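Packing a Box of Odds and Ends So It Gets There in One Piece

Every October my kitchen table turns into a post office. My sister-in-law Soo-ah Han lives a long way off, and between her birthday and the holidays and all the little things I pick up for her through the summer, there's always a parcel to be made up. After a good many years of this (and one truly sad business with a bottle of hand lotion and a knitted hat) I have some habits that I'm happy to pass along.

Start with the table. Clear it right down, salt shaker and mail and all, and put a cloth on it. I know that sounds fussy! But a cloth keeps small things from rolling, it saves the tabletop from the scissors and the tape dispenser, and when you're done you can gather up the corners and shake the scraps out over the back step. Any old tablecloth will do. I like a busy plaid because it's cheerful and it doesn't show pen marks, though if you're working with tiny screws or beads you'll be much better off with something plain.

Set the open carton to one side and put everything that's going into it in the middle, all together, before you pack a single thing. You want to see the whole lot at once. My neighbor Nives Dal Bello packs straight from her shopping bags and she's forever slitting the tape again for the one thing she forgot. 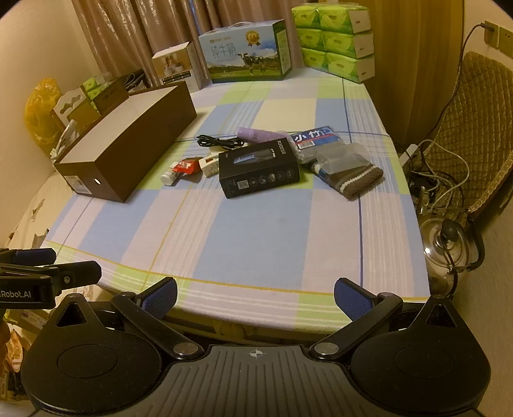
Then sort by what could hurt what. Anything with liquid in it is the troublemaker, so deal with that first. Take the cap off the bottle, lay a small square of plastic wrap over the mouth, and screw the cap back on tight over it. A strip of tape around the cap, and then the whole bottle goes into a zip bag with the air pressed out. Stand it up in the carton if you can. If the carton is too shallow, lay it down and tuck something soft under the neck.

Boxed things are easier, bless them. If a product comes in its own box, leave it in there. I used to take things out to save room, and all I saved was a bit of space I then had to fill with newspaper. The biggest box goes in first, flat on the bottom, and the smaller ones get snugged up against it so they can't wander. Slip a folded paper napkin between glossy boxes if it's a gift and you'd like the printing to arrive without scuffs.

Shiny packets, the crinkly kind that snacks and tea and sheet masks come in, should go on top. They puff up and they pop if you lean on them. Kyung-tae Noh at our corner shop taught me to lay them flat and overlapping, like shingles, and I've had no trouble with them since.

A word about long cartons. They're wonderful for umbrellas and rolled calendars and awkward for everything else, because all the weight slides down to one end the first time somebody tips them. If a long one is what you have, make walls. Cut two or three pieces of scrap cardboard a little wider than the inside, fold the edges back like tabs, and wedge them across. You'll have a row of little rooms, and each thing stays in its own. A dab of tape on the tabs if you don't trust them. I never do.

For filling, I save everything. Tissue from shoe boxes, brown paper, the stuffing out of last year's parcels, clean socks (a pair of new socks is a present and a cushion both). Fill until nothing moves, close the flaps, and give the carton a gentle shake by your ear. If you hear a rattle, open it up and add a bit more.

Old labels have to come off or be covered, barcodes too. A hair dryer on low for a minute will loosen most of them, and then you can ease up one corner with a butter knife. The stubborn ones I cover with a piece of plain paper taped down on all sides. Look at the ends of the carton as well as the top, and if there's a hole punched anywhere, put tape over it from the inside and the outside.

Last of all, write the address on a slip of paper and lay it in on top before you tape up. If the outer label gets rained on or torn, somebody can still open the carton and find out where it was going. I add a list of the contents on the same slip, and Soo-ah ticks things off as she unwraps them.

Tape the middle seam, then both end seams, then once around the whole thing. I try to have mine at the counter on Thursday morning, when the line is short.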